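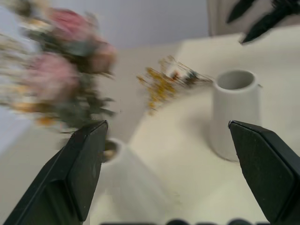

Do dried flowers really last for ever?

Some shops will tell you they do. Be a bit suspicious of that.

A fresh flower is mostly water. When it is cut, it can't drink through its roots any more, so it wilts and then it rots. Rot needs damp. Take the water out first and the tiny living things that cause rot can't get going. That part is true, and you can test it with a daisy and a warm, dark cupboard.

"For ever" is another matter. Sunlight fades the petals, so a bright pink rose may end up a dusty pink one. Petals turn brittle and drop when somebody bumps the table. Dust settles in the small yellow kinds and is very hard to get out.

What about the tips people pass around? Hairspray is supposed to stop petals falling. Perhaps it helps a little, but ask whoever says so if they kept an unsprayed bunch to compare. Hanging flowers upside down does make sense: the stems dry straight while they are still soft.

And the vase? Leave it empty of water. Damp stems can go mouldy, even on a flower that has been dry since January.

Try it yourself. Dry two bunches, put one on a sunny windowsill and one in a shady corner, and look again after 200 days. Write down what you see, even if it isn't what you expected.

Vesna Berisha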